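Project report: Unplanned gripper openings on the office tidying robot

Group members: Tatu Mosoti, Sigrun Lunde

1. Background

Our project used the department's mobile arm to pick up small items of trash in an office and drop them in a wastebasket. The arm has a gripper with three metal fingers and rubber tips, and it wears a fabric cover to keep dust out of the joints. The original goal was to compare two ways of planning the reach over the basket. In September the gripper began to open when it had not been told to, and we spent most of the remaining time on that fault. This report covers the fault. The planning comparison was not finished.

2. What happened

The first unplanned opening was during a carry from the desk to the basket. The gripper was holding an empty tape dispenser. It let go at desk height and the dispenser hit the floor next to Sigrun's foot. She was not hurt. The control program showed no open command at that moment and went on as if the item were still held. The arm finished its path, opened over the basket, and logged a successful drop.

We first thought this was a grip force problem, so we raised the force setting and kept going. Two more items fell the next morning. At that point we stopped and asked our supervisor for permission to change the project goal.

3. Test procedure

We ran 167 pick and drop cycles in the office in Gedby, with the same basket and the same starting position for the base. Each cycle had four steps: close on the item, lift, carry, and release over the basket. We used light items only, mostly cardboard tubes and empty packaging. Anything made of glass or heavier than a coffee mug was left out.

For each cycle we saved the finger motor current, the commanded finger position, and the measured finger position. One of us watched the arm and wrote down where the item ended up. The other kept a hand on the stop button. We changed places every half hour.

The release step was done with the fingertips pointing straight down over the opening of the basket, low enough that a tube would not bounce off the rim. 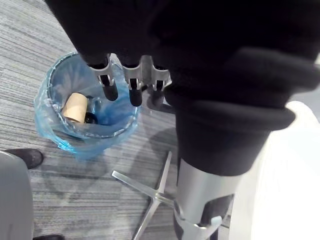

Massawe read our first draft and objected that we were counting the wrong thing, because a gripper that opens early above the basket still gets the item in, and our notes would call that a good cycle. The comment was correct. We went back to the saved data and marked every cycle where the measured finger position changed before the release command, no matter where the item landed. This gave us 73 cycles with an early opening. Most of them were in the last part of the carry, when the arm was already close to the basket, and we had missed them by watching only the item.

4. Finding the cause

With the new count we could see a pattern. Early openings were much more common when the wrist was turned far to one side during the carry. With the wrist straight, there were almost none.

The gripper cable runs along the arm under the fabric cover. When the wrist turns, the cover bunches up into a thick fold and pushes on the cable connector. We took the cover off and turned the wrist by hand while reading the supply voltage to the gripper. Without the cover the voltage stayed steady. With the cover back on, it dropped for a moment at the end of the turn. The gripper controller restarted after each drop, and its startup routine opens the fingers to find their zero position.

So there were 2 separate problems. The connector was loose enough to be moved by the cover, and the controller was set to open the fingers at startup without checking whether anything was being held.

5. Changes made

We moved the connector farther from the wrist and tied the cable down on both sides of it. We also changed the startup setting so that the fingers hold still until the main program sends a command. The main program now stops the arm if the gripper controller restarts during a carry.

We repeated the wrist turn test with the cover on and saw no voltage drop. We did not have time to repeat the full set of cycles, so we can't say how the fix holds up over long use.

6. Safety notes

Raising the grip force after the first fall was a mistake. It did nothing for the fault and would have made a pinched finger worse. We should have stopped after the first item fell.

We also stood too close. The floor around the basket should be marked, and people sitting nearby should be told when the arm is going to carry something past them.

7. Remaining work

The connector should be replaced with a locking type. One has been ordered through Hallen and had not arrived when we turned in this report. The data files and the changed startup settings are in the project folder, along with the wiring sketch. The sketch still shows the old connector position.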